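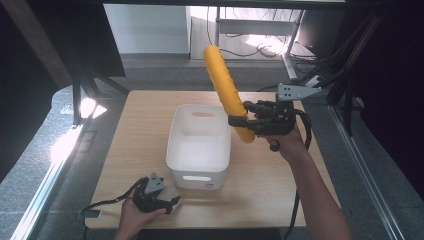
Clotilde Caron
Research engineer, manipulation group, Mosia

Speaker notes, 20 minutes plus questions

Slide 1. Leave the title up while people sit down. The talk covers one result: what changes when two-handed placing data is collected with hand-held grippers instead of by teleoperation. Thongchai Petchrat ran the training side and will take questions on the policy.

Slide 2. The task. One object, one open bin, a bare tabletop. The operator holds a gripper in each hand. On the slide the right one has the yellow object above the table, near the bin rim, and the left one is low at the front corner. Point out the gray plate on top of each gripper and the cables.

Slide 3. Why placing into a bin. Picking gets most of the attention, but in our earlier set (Hourani) the larger share of failures came at the rim. The object is long, so the angle at which it crosses the rim matters more than the grasp point. Say this slowly. The rest of the talk depends on it.

Slide 4. Data. 2360 demonstrations in the full set. 400 were held out for offline evaluation and never used for tuning. Object start pose was varied between demonstrations; bin position was varied only within the left half of the table. State that limit here, before someone asks.

Slide 5. The idle hand. In single-object episodes one gripper does very little. We first trimmed its channel to save space. The policy then drifted on the idle side and sometimes bumped the bin. Restoring the full record for both hands removed the drift. Cost is storage only – no change to the model.

Slide 6. Time alignment. Left and right streams are resampled to a common clock. Errors above 50 milliseconds were enough to blur the release. Skip the derivation unless the Kilarance people are in the room; it is in the backup slides.

Slide 7. Result. 100 trials per condition on the arm pair. Show the plot, read the axes aloud, then wait. The gain is at the rim crossing. Grasp success is the same in both conditions within error, and we should say so plainly.

Slide 8. What we did not test. Soft bins, lids, a second object already inside. Skallon has a version with a moving bin, but we have not compared against it.

Backup. Calibration of the plate to the fingertips, resampling derivation, list of excluded episodes with the reason for each. Thongchai has the laptop with the raw logs if anyone wants to look after the session.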